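Sat down with coffee, have maybe half an hour before I need to be out the door, so this is going to be quick and probably messy. Sep 24, 2022 and the tomatoes are still going. Who knew.

So. Learning to cook at my age. I said back in May that I was going to make soup from scratch every week until I stopped being scared of it, and a few of you have emailed asking how it went, mostly Jacqueline Renaud, who emails me about everything (hi Jacqueline, yes I got the barley one, no I haven't made it yet).

Short version – it went fine. Longer version, I was bad for a long time and then a bit less bad.

First thing I had wrong was the stock. I was buying the cartons, the Druretti ones with the green lid, and using them straight and then wondering why everything tasted like salt and nothing else. Then I went the other way and boiled bones for a whole Sunday and the kitchen windows ran and the dog wouldn't leave my feet and I got four jars of something gray. Not great! Tasted ok. Looked like dishwater.

What fixed it was roasting everything first. Chicken wings, onion cut in half with the skin left on, a carrot, hot oven for 40 minutes, then into the pot with cold water. Low. Lower than that. If it's bubbling it's too high. I know every cookbook says this and I know I skipped that sentence in every one of them.

Second thing, noodles. Do not cook them in the soup. I did this all of June and every time the leftovers were a brick by morning. Seperate pot, rinse them, put them in the bowl, soup goes on top. My sister has been telling me this for years and she was very gracious about it, meaning she only brought it up twice at dinner.

Third is salt at the end. Taste, salt, taste. Then a squeeze of lemon, which I used to think was a fancy people thing. It's the whole soup. I'd leave out the carrot before I left out the lemon.
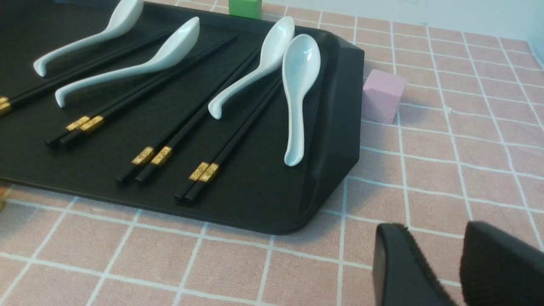
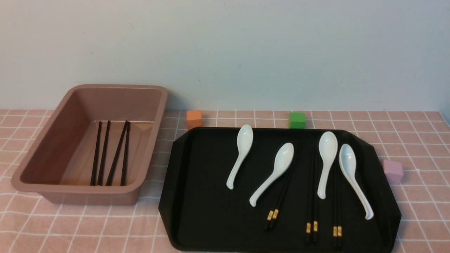
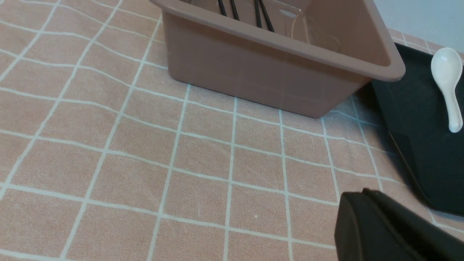
Broth noodles is what I make most now, the one with ginger and the scallions and a soft egg if I've got eggs. It takes maybe an hour if the stock's already in the freezer and it has turned into the thing I make when people come over, which is new for me, I used to just order pizza and hide the boxes. You don't need anything special for it. Deep bowls. A soup spoon and a pair of chopsticks for everyone, same as on the black tray up there, white spoons, black chopsticks, and the pink grid cloth under it all. I like a spoon with a proper deep bowl to it for broth, the flat metal ones from the drawer just dribble down your chin. Mine anyway.

Egg timing, because three people asked. Six and a half minutes from the fridge into boiling water, then ice water, then peel under the tap. I've tried seven and it's too firm for me. I've tried six and lost one down the drain, so.

Things I got wrong that I'm not going to go into in detail: the beet one. The lentil one where I forgot the lid and went to pick up James from practice. A split pea that set like cement, I stood the spoon up in it and took a picture for my mother. She didn't laugh as much as I wanted her to.

Money. I kept the receipts for the first month and then lost the envelope, so don't ask me for numbers. Less than I was spending on lunches, that much I'm sure of. Wings have gone up though. Backs and necks are still cheap if you ask at the counter, they don't always put them out, and the guy at mine will throw in the feet if it's late in the day. Feet make it set up like jelly in the fridge. Looks awful, tastes wonderful, melts the second it's warm.

Freezer note – leave room at the top of the jar. More than you think. I lost two good jars and a whole shelf's worth of peas got glass in them and had to go. I use the flat bags now, lay them down on a cookie sheet till they're solid and then they stand up like files. Write the date on BEFORE you fill it, you can't write on a wet bag.

Next up is the barley one (Jacqueline!!) and then I want to try a fish stock, which everyone says is quick but the smell worries me. If you have a chowder that doesn't need a pint of cream, leave it in the comments. I'm slow getting to them but I do read them all.

Ok I have to go, still need to find my other shoe and teh library closes at noon.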